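Magazine > Homes > Walls and Paper

Last updated: March

The return of the painted jungle

For years the safe choice for a living room wall was white, or a grey so pale it might as well have been. Anyone thinking of selling was told to keep things plain, and anyone renting had no say in the matter. Paper was something you stripped off when you moved in. Now it is going back up, and much of it has leaves on it.

Scenic wallpaper is an old idea. In the nineteenth century, wealthy households bought long printed views of far-off countries and hung them so that the landscape ran round the whole room. The sets were printed by hand from carved blocks and took months to make. Few of the people who drew them had been anywhere near the places they showed, and the plants were often copied from books.

The modern version comes off a digital printer. Somwood, a small mural firm with one workshop and a showroom open every Tuesday, lists 74 designs, and the jungles outsell everything else. Its standard mural comes in numbered panels, each 50 centimetres wide, which are hung from left to right. A set for a large wall costs £747, paste not included. Mangubat, which started out printing shower curtains, sells a cheaper range on thinner paper. It is harder to hang without creases, but it suits a box room or the inside of a cupboard.

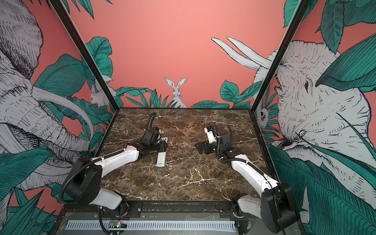

Background colour matters more than most buyers expect. Dark green was the first to sell well, and it can make a north-facing room feel like a cellar by four in the afternoon. Pinks and warm creams are kinder to poor light. They also go better with brown furniture, which many people have inherited and would like to keep.

Scale is the other thing to get right. Leaves the size of a dinner plate look fine in a showroom with high ceilings, but in a terraced house they can crowd the sofa. Ask for a sample at full size, pin it up and leave it there for a week. Look at it in the morning and again with the lamps on. Zerier sends out three samples free, and Drilex charges for them but takes the cost off the order.

Hanging a mural is slower than hanging a repeat pattern. Lay all the panels on the floor in order before mixing any paste, and check that they come from the same batch. Old walls are rarely straight, so draw a plumb line for the first panel and ignore the corner. New plaster needs to be fully dry and sealed.

Renters can buy peel-and-stick versions. They come away cleanly from sound eggshell paint, less so from cheap matt emulsion, and it is worth testing a strip behind a door before doing the whole wall.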